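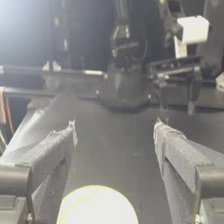
Ticket: Labels printing shifted down after driver update
Product: Kemato desktop label printer, shipping station
Opened by: Barry Wainwright
Opened: October 22, 2018
Priority: Normal
Status: Closed

Original report

Since the driver update, every shipping label comes out too low on the stock. The top margin is too big and the bottom of the barcode runs over the gap onto the next label. The carrier rejected 2 packages because the barcode would not scan. Packing slips on the office laser printer are fine. We print from Jirkura in the browser, same as always. I have turned the printer off and on and reloaded the roll. No change.

We have 92 orders to go out and I am typing the tracking numbers by hand for the ones that fail, so a workaround would help even if the real fix takes longer.

Reply from support

Please send the following:

Operating system and browser
Label size set in the driver
Label size set in Jirkura under Shipping, Print Options
Whether the self-test page is also shifted (hold the feed button until the light blinks, then let go)

Reply from Barry Wainwright

Windows 10, Chrome. Driver says 4 x 6. Jirkura says 4 x 6. The self-test page is centered and looks normal.

I also printed a PDF label straight from the desktop without going through Jirkura. Shifted the same way.

Reply from support

Thank you. If the self-test is good and the PDF is not, the printer itself is feeding correctly and we should look at the driver. Jirkura is not the problem either.

Open Printing Preferences and go to the Stock tab. Check the media type. It should be set to Labels With Gaps. The new driver resets this to Continuous on some machines. Then run Calibrate from the Tools tab with at least three labels past the sensor.

Reply from Barry Wainwright

Media type was on Continuous. Changed it to Labels With Gaps and calibrated. It fed four labels and stopped. First label after that was perfect. Second one was a little low. By the tenth it was running over the gap again.

So it's better but it drifts now. Before, it was off by the same amount every time.

I tried a different roll from the same case and got the same thing.

Reply from support

Drift that builds up over several labels usually means the length in the driver does not match the length of the stock. Please measure one label from the top edge to the bottom edge with a ruler, and also measure the gap. Do not go by what is printed on the box.

Also, is this the same stock you were using before the update?

Reply from Barry Wainwright

Label is 6 inches. Gap is 1/8 inch.

The stock is Baptista, and we used to buy Musus. I had forgotten about that. The case was opened the same morning the driver updated, so I blamed the driver for all of it. I found part of a Musus roll in the drawer and loaded it. Gap on that one is also 1/8 inch. I ran 20 labels and there was no drift at all.

Difference I can see: the Musus backing is plain white. The Baptista backing is yellow and a bit shinier.

Reply from support

That helps. The gap sensor looks through the backing paper, and the level it expects is saved in the printer. The calibration in the Tools tab sets the length but keeps the old sensor level. A different backing needs the level set again.

Load the Baptista roll. Turn the printer off. Hold the feed button while turning it on and keep holding through two blinks, then let go. The printer will feed several labels slowly. When it stops, it prints a short strip with a line on it that says GAP LEVEL. Please send that number.

After that, go to the Advanced tab and make sure Use Stored Level is checked. If it is not checked the driver sends its own value with every job.

Reply from Barry Wainwright

GAP LEVEL 200. Use Stored Level was not checked. I checked it and hit Apply.

Ran 20 labels, all straight. Then did the rest of the morning's orders, and those were all straight too. Scanned a few with the handheld and they read the first time.

Do I need to do this each time I open a new roll? We bought 2,000 labels in this batch.

Reply from support

Not for each roll. Only when you change brands or the backing looks different. If you go back to Musus, repeat the power-on calibration with that roll loaded.

The driver may reset the Stock and Advanced tabs again at the next update. Please write down both settings and check them afterward.

Reply from Barry Wainwright

Written on a card and taped inside the printer lid. You can close this.

Resolution

Media type set to Labels With Gaps. Sensor level recalibrated for new stock. Use Stored Level turned on. Driver left at current version.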